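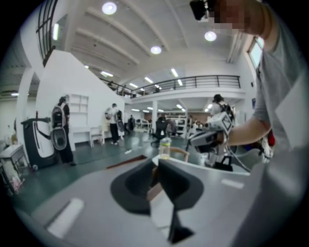 My students in Plindadthorpe always ask me the same thing in the first week: why bother learning to price a job when you can look up what everyone else charges and knock a bit off? I used to have a long answer to that. Now I just tell them what happened to me.

Chapter 2: What Does It Cost You?

Years ago I took on a small order from a shop called Husano. They wanted gift boxes, and I quoted £468 for the lot, mainly because it sounded like a decent sum (and I was so pleased to be asked!). I bought the card, the ribbon and the glue, drove everything over myself and sent the bill. Then I sat down with my receipts and added up what I'd spent, my own hours included — £879. I'd paid them to take my boxes.

So this chapter is all about costs, and we'll be working with two kinds. Fixed costs are the ones you pay whether you sell anything or not, like rent and insurance. Variable costs go up with every item you make, like my ribbon. Most people find the first kind easy to spot and forget half of the second.

Have a pencil ready, and a recent bill of your own if you've got one. We'll start with rent, then move on to the awkward one — what to charge for your own time.

Last updated: April 22, 2022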